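Chelsea Sedgwick
Thread. My sister has talked me into redoing the bedside corner in her guest room, and she has sent me links to 17 articles on "hotel style" bedrooms. I have read them so you don't have to. I have doubts.

The main doubt is that every one of those articles shows a bedside table with no wires anywhere near it. A lamp, lit. A phone, presumably charged by prayer. Where do the wires go?

Our starting point, table and phone first, then down by the floor where my trouble is:

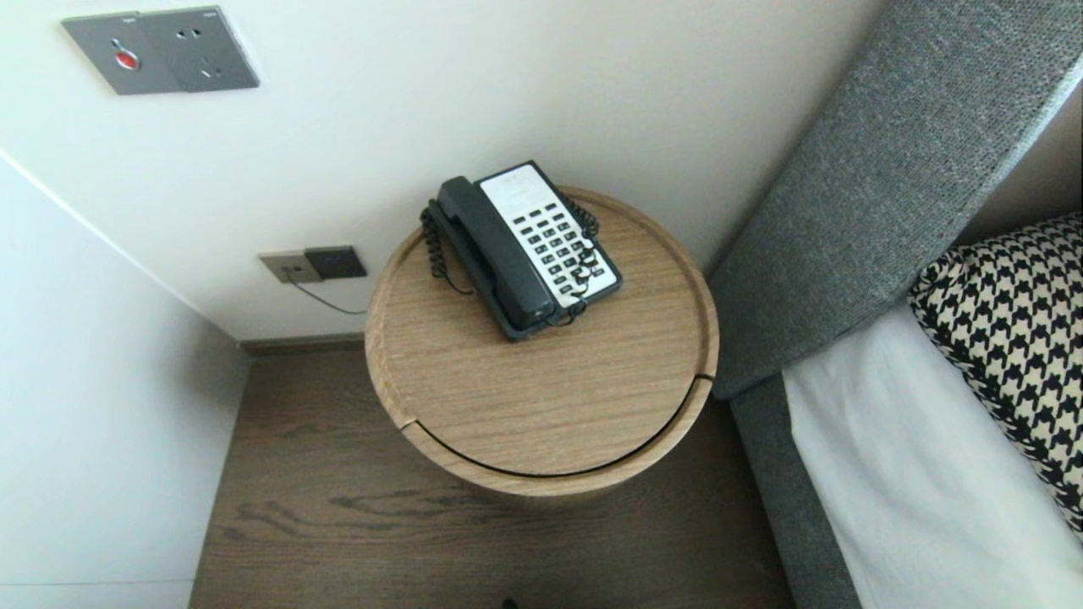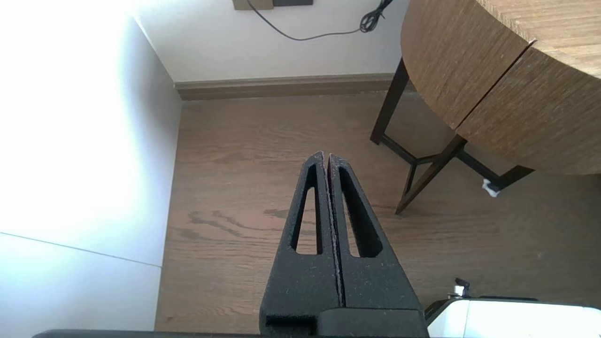 1/ The table

Round, light oak color, with a little raised rim on top. I was against round. A round table against a flat wall leaves you two useless gaps at the back, and that is where socks and earplugs go to die.

I'll give it this much: you don't catch your hip on a corner at 3 a.m. The rim also stops a pen from rolling off. I tested it with one pen, so take that for what it's worth.

The shop listing (Louro, the round one, 200 dollars marked down from some number I don't believe) called it "a sculptural companion for rest." It's a nightstand. It holds a glass of water.

2/ The phone

Yes, a phone with a cord. My sister insists. Cell signal in that room is terrible and our mother stays there in November, and Mom will not use an app to call down the hall.

So the phone stays, fine. But look at how much of the top it takes up. Put a lamp next to it and you have room left for half a paperback. Every layout I've been sent assumes you own one book and a sprig of something.

I'd also like a word with whoever decided handset cords should curl. Black coils on pale wood show up from the doorway. I've tried tucking them behind, and they come back around the front like a cat.

There's a blank label spot at the top of the keypad. Sister wants to write the house number in there in "nice lettering." I said pencil. We are still discussing it.

3/ The wall

Outlets down low, just over the baseboard, and another panel higher up with a socket and a little red button. You'd think that would settle everything. It settles nothing, because the phone line comes from down there and it's longer than it needs to be.

So you get a thin black line across an off-white wall. Once you've seen it you will never look at anything else in the room. I have now ruined it for her and for all of you.

4/ Things I've been told will fix this

Stick-on cable channel, painted to match the wall. Ruwan Ekanayake swears by it and sent me a photo of his. I could see the channel in the photo. I told him it looked great.

A cord box from Flikevetti. It's a box you put wires in, and then you have a box on the floor. Reviews are glowing, all 700 of them, and the ones I read all sound like the same cheerful person.

A floor basket "to conceal." Same objection, but woven.

A shorter cord. This is my vote. It costs less than anything else on the list, which may be why no article mentions it.

Brivari will sell you a whole wall panel with hidden wiring. With fitting it came to just under 2,000 dollars. For one wire! I closed the tab so fast I lost two other tabs.

5/ What we're doing

Table stays round. I lost that one. Phone moves toward the back and gets turned so the keys face the pillow, because Mom will be dialing without her glasses.

Shorter line from the wall, with two small clips along the top of the baseboard. The baseboard is brownish, so brown clips. If they fall off I'll report it here and Ruwan can be smug.

No lamp on the table. Sister wants a Rirnska one with a base the size of a dinner plate. I asked her to put a dinner plate on there next to the phone and try it with a glass of water. She has gone quiet.

6/ Replies so far

To the person asking about a wall light: yes, probably, but that means an electrician, and I refuse to let a nightstand turn into an electrician.

To the three people who said "just get a cordless phone": it still has a base, and the base still has a wire. I'm begging you to follow the wire.

To whoever said I'm overthinking a corner that gets used a couple of weeks a year: correct. I'm ordering the clips tonight anyway, and if anyone has had brown ones stay put on a wooden baseboard, tell me the kind.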